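Hand-held gripper work (workplace automation)

By Neema Swai
10/04/2025
6 min read
14 shares | 3 comments

Hand-held gripper work is the part of warehouse automation where a person does the job first, using the same kind of fingers the robot will have. I do it for a living at Gunelia, so when our wiki needed an entry on it I got volunteered. I'll try to keep it useful, but I'm going to say "I" a lot – sorry, Pejman, I know you wanted it drier!

What the work is

You hold a gripper in each hand and move ordinary goods around a table. Pick up the box, turn it, put it in the basket, take it out again. Each try is called a pass, and the recordings of the passes are what the arms over at our Pickering building learn from. A full set is 60 passes with one item, and then you swap the item and start over.

Food containers come up a lot because half of what we ship is kitchen stuff. They're a pain, too. The plastic is smooth, the lid has a lip, and if you squeeze the walls in the wrong spot the whole thing twists on you.
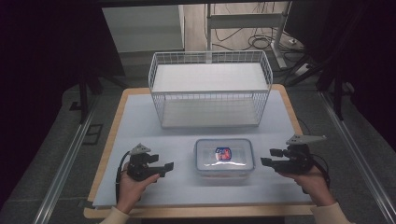 Both grippers lined up on a lidded food container, with the wire basket behind it.

Most people come in thinking the hard part will be strength, and it's really patience. Your hands already know how to pick up a box, and you have to talk them out of it. You can't roll it with your thumb or feel for the edge with a pinky. Two fingers per side is what you get. Kipchumba Odera, who trained me, used to make new people spend the whole first morning on one container before he'd let them record anything, and I still do it that way with mine.

How it came to us

Before this I was a packer on the Zesumley line for 7 years. Packing meant standing at a chute, filling totes, and getting a number on a screen at the end of the shift. When the company bought the first arms (everybody calls the system Rudik, after the name on the project folder), there was a meeting in April and a lot of folded arms in the room, mine included. We'd heard what happens to packers when arms show up.

Some of it did happen. The night pack line closed, and the people on it were offered days or a payout. Kazimiera Brzozowska took the payout and I don't blame her, she had kids in school and days didn't work. I put that in here because the company page about Rudik leaves it out, and an article that only talks about new jobs isn't telling you the whole thing.

What changed for the rest of us is more of a mixed bag.
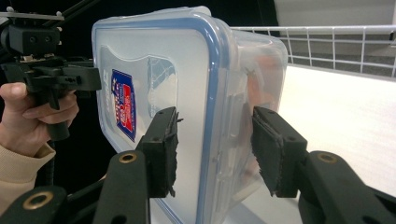

The pace is the biggest difference. On a good shift I'd pack 800 totes, and now I might spend an hour on one shape of lid. My knees are happier. My forearms are not, because a gripper is heavier than a hand and you hold it out in front of you the whole time. We asked for shorter blocks and got them, though it took two rounds of asking and a very loud email from Bảo Phí.

The other change is who gets listened to. Old packers know things, like which containers pop their lids if you pinch the long sides, or that a box goes into a basket easier if you tip it a little first. That used to be stuff you told the new kid at break. Now the engineers write it down – and sometimes they even spell it right.

Pay and grading

Demonstrators (that's the job title, and yes, it sounds like we're marching somewhere) sit one grade above packers. There's an argument going on about whether that's high enough. Pejman Ahmadpour has been collecting people's notes on it, and if you've worked recording shifts at either building he'd like yours too.

Common terms

Pass: one try at the task, start to finish.
Reset: putting everything back where it was so you can go again. You will do more of this than anything else.
Crab hands: the way you hold your coffee after a long block. Not official, but everyone will know what you mean.

See also: Rudik; Pickering building; Zesumley line, history of

3 comments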